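Lirkora's Second Year: How a Small Studio Rebuilt Its Save System

By Yurani Nina
Last updated: January
112 shares | 23 comments

Lirkora shipped on PC and two consoles with a save system that wrote the whole world state to a single file. On PC this was tolerable. On console it produced long stalls, and past a certain file size it produced corrupted saves. Nornar, the studio behind the game, has spent most of the time since then replacing it.

The new version went live for all players this month. I spoke with three people on the team over two afternoons and read through the internal notes they were willing to share.

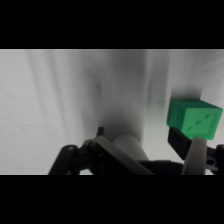
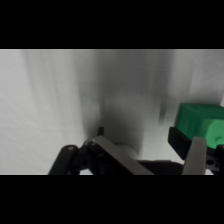
What went wrong

Lirkora is an open-world survival game in which nearly every object can be moved, burned or buried. The original save routine recorded the position and condition of each changed object, then compressed the result and wrote it out in one pass. A new player's file was small. A player who had cleared a forest and built a harbor could have a file of 736 MB.

Console storage rules made this worse. The game kept a backup of the previous save, so each write needed room for both copies. When the space ran out halfway through, the routine was supposed to restore the backup. In the launch build it sometimes deleted the backup first.

"The order of two operations was wrong," says Cristian Ñahui, the engineer who took over the save code after launch. "It was correct in the editor and wrong in the packaged build. We tested in the editor."

The studio fixed the order of operations in its first patch. The stalls stayed. So did the autosave hitch, which players had learned to expect every 8 minutes and which tended to arrive in the middle of a fight.

Splitting the world

The replacement divides the map into cells. Each cell has its own small record, and only cells that have changed are written. A separate index lists which version of each record is current. If power is lost during a write, the index still points to the older record, and the player loses one cell's recent changes.

The idea is an old one, and the team says so. The work was in the exceptions. Lirkora lets players dig tunnels that cross cell borders, run rope lines between towers, and tame animals that wander. Any of these can belong to several cells at once. Socorro Tamayo, who designed the index, first tried giving each shared object a home cell. Ropes broke when one end loaded before the other. The shipping version keeps shared objects in a table of their own, loaded ahead of everything else.

Rivers were left for last. Water level in one cell depends on its neighbors, and a dam saved at a different moment from the lake behind it caused floods on reload. The current build saves each river basin as a unit, even when only part of it has changed. It is the slowest case in the new system — a large basin can still cause a visible pause on the older consoles.

Converting old files

Existing saves had to be carried over. Nornar decided against doing this in the background, on the grounds that a conversion failing silently would repeat the original problem. Players see a progress screen on first launch, and the old file is kept until they choose to remove it.

Zoila Chambi ran the conversion tests. Her team collected 80 damaged or unusual saves from players, and every build had to open all of them before release. Four still load with missing items, and the patch notes list the items concerned. One of these saves contains a tower so tall that its top floors sit outside the map's upper limit.

What it costs

The new format uses more files and slightly more total space for small saves. Mod authors have had to rewrite their tools as well. Marance, a popular map editor made by fans, could not open converted worlds for several weeks, and its maintainers were not pleased at having learned of the change from the public test branch. Nornar has since published the format.

There is also the matter of Cusi, the game's first planned expansion, which was put back to make room for this work. The studio will not give a date. Ñahui says the expansion's map is larger than the base game's and could not have been saved under the old system.

For now the next patch is a minor one. It shortens the pause in large river basins and fixes a fault in which tamed goats were saved twice.

Related
Marance adds support for converted worlds
Why autosave timers are hard to get right
Interview: Socorro Puma on sound in survival games
Cusi expansion: what is known so far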